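Vultier sells its remote demonstration kit as one box: two hand-held leader arms, a foot pedal, a base unit and a licence for the simulation package. I have used it since February on a workstation that already ran Bellgate's recorder, so I could compare the two on the same tasks.

Setting up took most of a Monday. The leader arms clamp to a desk edge and each needs its own power supply, and the supplied cables are too short if the base unit sits on the floor. Calibration is a matter of holding each arm in two marked poses and pressing the pedal. It has to be repeated every time the arms are unplugged, and the software does not prompt for it. I lost a morning's recordings that way.

The leader arms are light and the joints have very little play. Grip is read from a sprung trigger with a long travel. It is good for closing slowly on something thin, such as the wall of a cup, and tiring after an hour. Both arms are gravity-balanced with springs that can be adjusted with the supplied hex key. The factory setting was too stiff for me and I backed it off.

There is no force feedback. In simulation you judge contact entirely by eye, so the camera views matter more than the brochure suggests. Latency on the local machine was low enough that I stopped thinking about it. Over the office network it was noticeable – usable for coarse reaching, poor for placing.

My main test was a tabletop set with a green cup, a black book and a blue shelf unit. The package lets you switch between a close view and wider ones with the pedal held down.

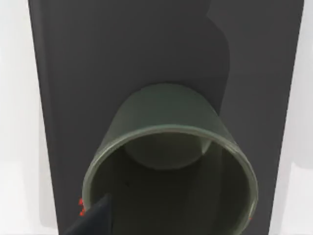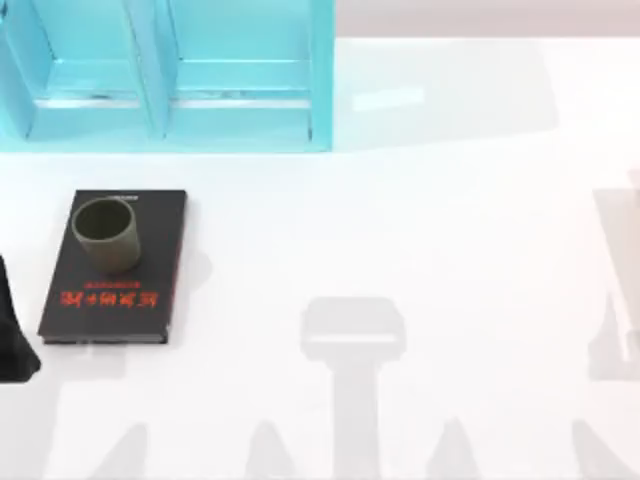
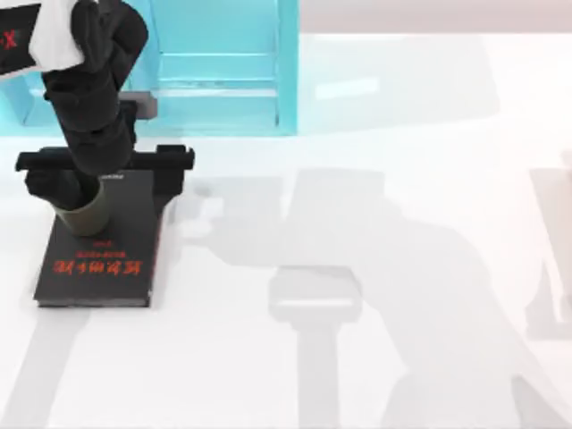
Cup, book and table, all rendered in the kit's simulator.

Can demonstrations made with this kit be used with other training software?
They can be exported as plain files with joint positions, trigger values and camera streams, and Bellgate's tools read them after the joint names are remapped.

I recorded 205 demonstrations over the test period and kept those in which the whole motion was clean. The recorder marks the start and end of each take by pedal press, and a second press within a second discards it. That is a sensible arrangement, but the pedal is also used for switching views, and the difference is only in how long it is held. I discarded several good takes before I learnt the timing. The action can be reassigned to a keyboard key, on a settings page that the manual does not mention.

Shadows deserve a word. The simulator draws them by default, and for a person driving the arms they are the best depth cue available. Turning them off made my placing visibly worse. There is a slider for softness, which I left alone.

Playback is dependable. A take replayed from file follows the same path as the original, and the timeline can be trimmed at either end without damaging the rest. Editing in the middle is not possible. Storage was reasonable until I turned on every camera at full rate, after which saving a long take held up the next one.

The manual runs to 80 pages, half of them on the licence server. Support is by email. Santeri Rantala at Vultier answered my calibration question the same day and sent a corrected page for the joint limits table, where two rows had been swapped.

The price is 1,819 for the kit, and 4,000 with the second base unit and the multi-seat licence. I would buy the first and leave the second. The hardware is well made and the export is open. The pedal scheme needs changing and the calibration check should be automatic. Anyone who needs to feel contact should look elsewhere.

Related reviews
Bellgate Recorder, second edition
Desjardins wrist-mounted controller
Poltis bench clamp for leader arms
Foot pedals for recording work
Choosing a workstation for simulation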